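Towel notes, September, just after lunch
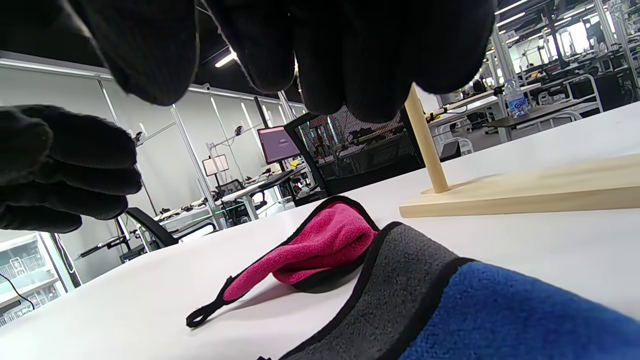 OK, so picking up where I left off with the folding! Jucélia and I still disagree on thirds versus halves. I'm on team thirds (smaller stack, fits the Drumton bins), and she says halves are quicker and the bins can go hang. We'll let Raimonds decide, he's the one who has to put them away.

The microfiber is behaving pretty well. The pink one with the black piping likes to puff up along the fold, so I've started pressing it flat with the side of my hand before I let go. Gray is easy. Blue is the fuzzy one and I love it, but it grabs at everything, gloves included, and I keep dragging its neighbor along when I only meant to nudge it over.

Hanging tabs: do we tuck them in or leave them out? I've been leaving them out so you can find the corner again. Humaira, if you hate that, write it here and I'll switch!

I want to try the wooden dowel stand next, draping first and then folding straight off it. My guess is it'll save some fiddling with the corners.

Still to do: wash the new ones separately (the Ladach pack of 50, the dye worries me), wipe down the white table, ask Brittany where the spare bin went.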